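How to read a league restructure announcement without being taken in

Posted 12/12/22

Every couple of seasons somebody relaunches a rugby competition. There is a new logo, a film with drums on it, and a document explaining that the old league was holding the game back. I have read a lot of these documents as a supporter and a small-time season ticket holder, and most of them are written to be skimmed. If you follow a club that has just been told it is moving into a new division, or out of one, it is worth sitting down for an evening and reading the thing properly.

I will use the Lultari League plan as the worked case, as it came out in October and plenty of you will have a copy. The method works just as well on any other.

Step 1. Get the full document

The press release is no use to you. Neither is the question and answer page, where all the questions were written by the people answering them. Look for the participation agreement or the competition regulations. With Lultari you have to go to the Wadness RFC site, open the members' notices and scroll to the bottom, where the regulations are attached under a title that would put anyone off. If your club has not published them, write and ask. Keep the reply even if it says no.

Step 2. Count the matches

Start with the number of home games. Write down what you had last season and what you will have in the new format. Leave out cup ties, "festival weekends" and anything marked as subject to confirmation.

Under the new plan Wadness gets 15 league matches. With an odd number of matches you cannot have an even split of home and away, so somebody is getting one fewer at home, and the announcement does not say how that is settled. Page one says "more rugby that matters". I would like to know which of last year's matches didn't matter.

Step 3. Find the promotion and relegation clause

Search the document for the word "criteria". If a club can only go up by winning the division and meeting the criteria, then the criteria are the real competition and you need to see them in full.

The Lultari rules ask for a ground with 1240 covered seats. Amodow Park, as far as I can make out from the club's own ground guide, has 607. So Amodow can win every game it plays and stay exactly where it is, unless it puts up a stand or borrows somebody else's. There may be a waiver. The word "waiver" appears in the regulations with nothing about who grants it.

Check also whether the same criteria apply to clubs already in the top division. Often they are given a number of seasons to comply, and often that number gets extended.

Step 4. Follow the money down a level

Announcements like to give you one large figure for the whole competition over the whole term. Try to turn it into one club, one season. You need:

The total central payment
How many years it covers
How many clubs share it, and whether they share equally
What is taken off first for referees, travel, insurance and marketing

If you can't fill in all of these, don't fill in any of them with a guess. Leave the gap and write "not stated" next to it. A page with a lot of "not stated" on it is a useful thing to take to a members' meeting.
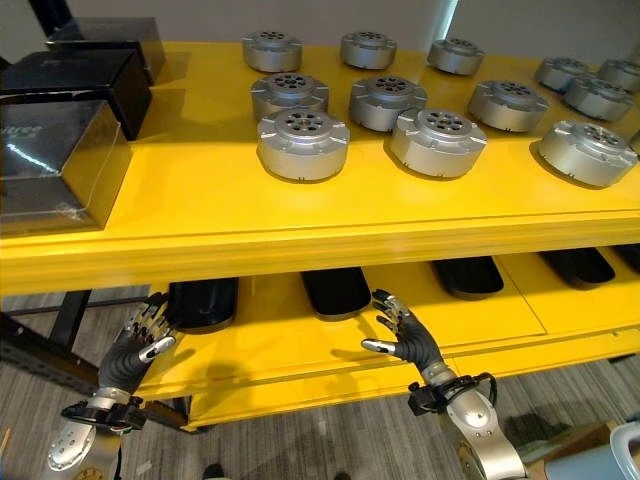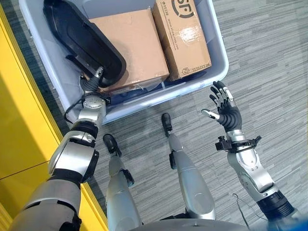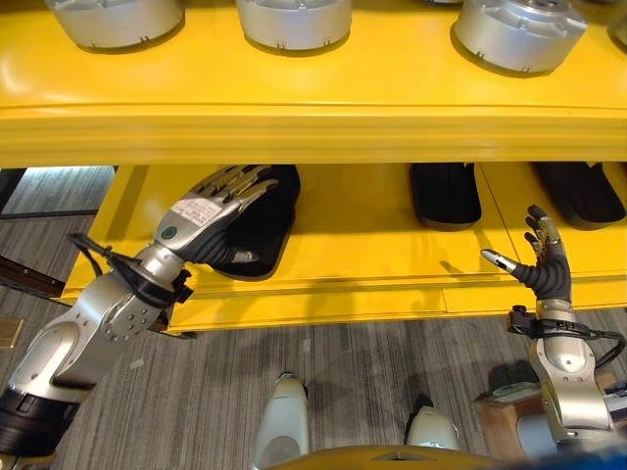

Be careful with sponsorship as well. The plan names Awasthi as "founding partner", which sounds solid. Look for the length of the deal and for a break clause. A partner that can leave after one season is paying for one season, whatever the backdrop at the launch says.

Step 5. Test the claims about the national side

This is the part where I get grumpy. Nearly every restructure is sold as being good for the national team, usually after a decent tournament, when nobody wants to argue. Ask how. There are possible answers: fewer clashes with international windows, a limit on overseas players in a matchday squad, a rest period that clubs have to observe. All of those can be written down as rules. If the claim is in the introduction and there is no rule behind it further on, cross it out.

Lultari does have a rest rule, to be fair. Players in the national squad get 6 weeks off between the last club game and the first camp. I went looking for the penalty if a club ignores it and did not find one.

Step 6. Look at who can change it

Go to the last pages. There will be a section on amendments. You want to know who votes, how many votes each club has, and how much notice is needed. If the league's board can alter the format in mid-season after "consultation", then everything you worked out in the earlier steps is good until they alter it. Consultation can mean an email.

Step 7. Write your questions down and send them

Keep to short questions that can be answered with a number, a name or a yes. "Are you committed to the community game?" will get you a paragraph. "How many home league matches will be played at our own ground next season?" has to get you a number, or a very noticeable absence of one.

Send them to the club secretary and copy in the supporters' group. Give them a fortnight, then ask again using the same wording, so the two replies can be put side by side.

A note on timing

Do all this before you renew. Early-bird prices tend to close before the fixture list comes out, and the small print on most season tickets lets the club change the number of games without a refund. Wadness has that wording in its terms this year. It wasn't there last year, so check yours even if you think you know what it says.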